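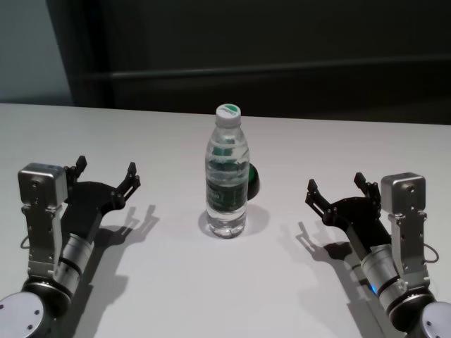 Modurus Set-up Guide, Issue 3, page 22

## 5. Start Pose and Object Placement for Two-Arm Grasp Trials

This section covers the bottle task in the Warkovus bench protocol. It assumes that both arms are mounted and homed (Section 3) and that the head camera has been calibrated against the tabletop (Section 4). The purpose of the start pose is to give the policy the same first view in every trial, so that differences in outcome can be assigned to the object position and the checkpoint under test.

In the reference view, the bottle stands upright near the horizontal center of the table, between two open grippers. Neither gripper touches it. Use this view as the target when you compare your own live feed.

### 5.1 Placing the arms

1. Set the control software to **Hold** and wait until both arms report zero velocity.
2. Load the pose file `start_mirror`. The arms move one at a time, left arm first.
3. Open both grippers fully. The fingers must point up and be spread apart, with nothing between them.
4. Check the live feed. One arm should enter from each bottom corner, and the two should look like near mirror images.
5. If one arm sits higher or closer to the center than the other, repeat the homing routine for that arm only. Do not correct the pose by hand.

> **CAUTION:** Keep hands clear of the tabletop while a pose file is loading. The arms do not detect contact until the policy is running.

**Note:** Cable slack at the wrist matters. Each cable needs a free loop on the outer side of its bracket. A cable routed on the inner side will catch on the gripper during a cross-body reach.

### 5.2 Placing the bottle

1. Use a clear plastic bottle with the cap screwed on tight. Partly filled bottles are allowed; record the fill level in the trial sheet.
2. Stand the bottle upright between the grippers, with roughly the same clearance on either side.
3. For the *occluded* condition, place the second object directly behind the bottle so that only part of it shows from the head camera. The reference view uses a dark green rounded object, visible as a thin sliver to the right of the bottle.
4. For the *clear* condition, take the second object off the table.
5. Step back and confirm that neither gripper touches either object.

Transparent objects are the hard case for this method. Printing on the far side of the label can show through the water as distorted shapes, and the segmentation stage may treat those shapes as a separate object. A second object of similar color makes the error more likely — the occluded condition was chosen for that.

### 5.3 Lighting

Light the table from the upper left of the camera view. The bottle should cast a soft shadow to its right. The gripper shadows will be sharper, and the outlines of the fingers should be readable on the table surface.

Do not add a diffuser to remove these shadows. The Gesavent checkpoints were trained with them present. In our ablation, grasp success in the occluded condition fell from 61 percent to 40 percent when the shadows were removed and nothing else was changed. The clear condition showed no difference that we could separate from trial noise.

**Note:** Keep the area beyond the far edge of the table dim. A bright background reduces the contrast at the bottle cap, where the upper edge of the mask is drawn.

### 5.4 Recording a trial

1. Select **Record > New trial** and enter the condition, fill level and checkpoint name.
2. Capture the first view and overlay it on the reference. Accept the placement if the bottle outline overlaps; otherwise return to 5.2.
3. Press **Run**. The policy chooses which arm reaches first. Do not override this choice.
4. Let the trial continue until the policy signals completion or the step limit is reached. The buffer holds up to 2048 steps.
5. Score the result as *lifted*, *tipped*, *missed* or *wrong object*. A bottle that is lifted and then dropped is scored as tipped.
6. Return both arms to `start_mirror` before touching the bottle.

> **CAUTION:** If the bottle tips, press **Stop** before reaching for it. Wipe up any water before the next trial and check the lower joint covers on both arms.

Trials stopped by the operator stay in the log but are left out of the success rate. Mark them `void` and give the step number at which Stop was pressed.

For analysis of wrong-object grasps with the Tsao mask viewer, see Section 7.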